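Reading time: 2 min

How to hand a kitting bench over to a robot arm

At Jarkbridge we moved five hand packers onto arm-minding duties in May. These are the steps we followed.

1. Ask the packers to write the pick order. Nadège Rolland had ours done in an afternoon.
2. Run the arm at low speed for two weeks, with one person at each bin.
3. Keep the stop button within reach of the stool.
4. Rotate jobs every four hours. Watching is more tiring than packing.

Between picks, the fingers should be open and clear of the parts.
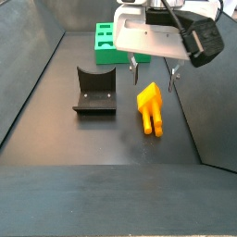
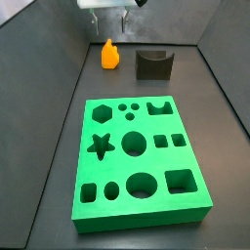
5. Log each missed pick by hand. Dagim Tekleab reads the sheets at shift change and alters the settings with the packer present.

Pay stayed on the packing grade until training was signed off.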